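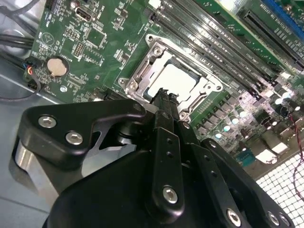 Processor socket and memory slots on a green desktop board.

Office desktops are retired too early, and the case design is the best argument against doing it. My former employer, Usura, replaced 44 of them in one September. Most needed a drive or more memory. Few needed a new board.

A Dell tower with the side panel off, laid flat, shows how little stands between the owner and a repair. The expansion slot latches are blue plastic. So is the tab at the hard drive. The color marks the parts a person is meant to touch, and it should be copied by every maker that now uses glue.

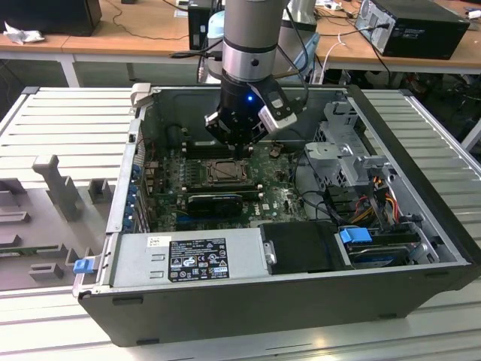 The socket is the exception

Memory and drives tolerate clumsy hands. The processor does not. With the lever up and the pin area exposed, one dropped screw can end the job, and straightening pins under a loupe is slow work with poor odds. I would leave a working processor alone - the gain from a faster chip of the same generation is usually small.

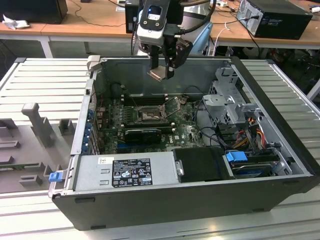
What purchasing should ask

Replacement policy at most firms counts years. It should count faults. Before signing for new machines, a buyer should open one old one, list what has failed, and price those parts alone.

Cayetano Echevarría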